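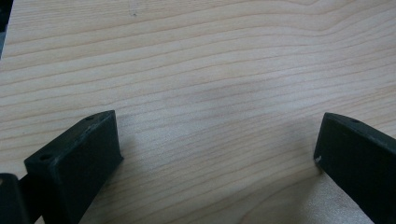
Wrist view over the wood board, fingers open.

Marnine Hand-Held Gripper Kit

Marnine is a hand-held two-finger gripper with a wrist camera, sold by Skondholm for labs that collect manipulation demonstrations without a robot arm. The fingers are black and sit low in the camera view, so the gap between them is always in the picture.

The kit ships with the grain localization method developed by Signe Hedegaard and Milagros Huamán. It estimates how far the hand has moved over a plain surface by matching wood grain from one view to the next. No printed tags are needed on the table.

How the method works

The software masks out the fingers first. They stay put in the view while everything else moves, and early versions locked onto the screw holes and reported no motion at all. What remains is split into small patches, and each patch is matched on the direction and spacing of its grain lines.

Straight grain gives a good reading across the lines and a weak one along them. Curved figure fixes this. A closed oval or a knot pattern gives the matcher something to hold in both directions, and one of these in view is usually enough.

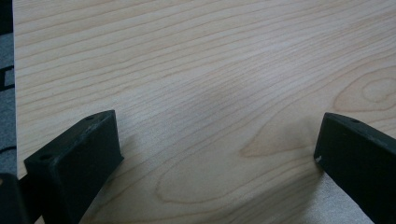
Results

The method was tested on 3000 short passes over pale boards. With oval figure in view, median drift was 3 mm per pass. On straight grain alone it was some four times that, nearly all of it along the grain. Painted tables and glass did not work and are not supported.

Passes were split 70/30 between tuning and test. The test passes used boards that were not in the tuning set.

In the kit

Marnine gripper with fingers fitted
Spare finger pair, black
Cabrera wrist camera mount
Nudberg logging software with the grain module
USB cable and hex key

Setup notes

Use even, diffuse light. Finger shadows are handled by the mask - hard shadows from a desk lamp are not. Run the mask step again after changing fingers. Light scuffs on the finger tips do not affect matching.

Grain module updates are free for kit owners. The next one is planned for March and adds support for darker woods.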